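Plukex wrist-view set, issue notes

Maintained by Wayne Sandhu. Last revised 28th October.
2 comments · 30 shares

Wrist-camera recordings made to compare two finger sets, Stavum and Bouchard, on the same arm and controller. There are 84 episodes. The operator picks a small item out of a shallow tray and sets it down on the bare table.

Stavum fingers hold flat items better. Bouchard fingers open wider and hide less of the tray – they are slower to close. Force readings before April used the old controller settings and should not be mixed with later ones.

Known fault: the wrist view drops frames when the Bono logger starts late. Yolanda Fitzsimmons keeps the list of affected episodes.

Approach with the fingers open, tray to the right:

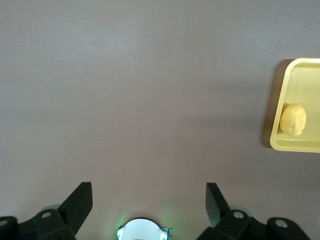
Issue 2, p. 30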